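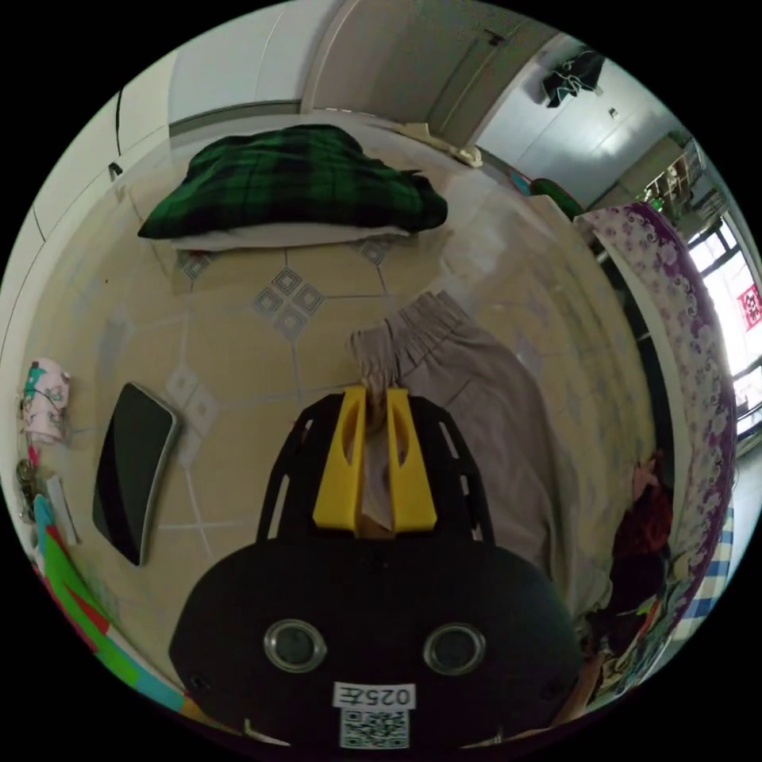
4.2 Recording a garment episode

1. Place one garment on the floor within reach. Trousers are grasped at the waistband; flat cloth is grasped at any free edge.
2. Take one gripper in each hand. The label on the body must match the hand: 025左 is the left unit, 025右 the right.
3. Start recording on both units before either pair of fingers touches fabric.
4. Close the yellow fingers fully on the fold and hold for 4 seconds. The Gatura aligner uses this hold to match the two streams.
5. Lift, fold, release. Open the fingers completely between grasps.
6. Stop both units and enter the garment class in the session sheet.

NOTE: Leave other household items where they are. Episodes recorded in cleared rooms are kept in a separate split (see 6.1).

CAUTION: Do not cover the two round fittings on the body with fingers or cloth. Do not peel or re-stick the QR label.
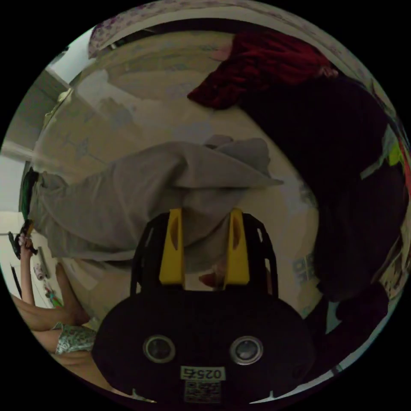 Orientation and rejected episodes

The unit may be turned to any angle during a grasp. Rotated views are accepted and must not be corrected by hand before upload.

In the Romaniuk trial, 313 episodes were recorded and 236 passed the aligner. Almost 30 of the rejected episodes had no closing hold (step 4). Su-chen Tse reviewed the remainder; her codes are listed in Appendix B.

Reject an episode if:
- the left and right units were swapped
- one stream starts after first contact
- the session sheet has no garment class

Revised 24 April 2018, K. Yu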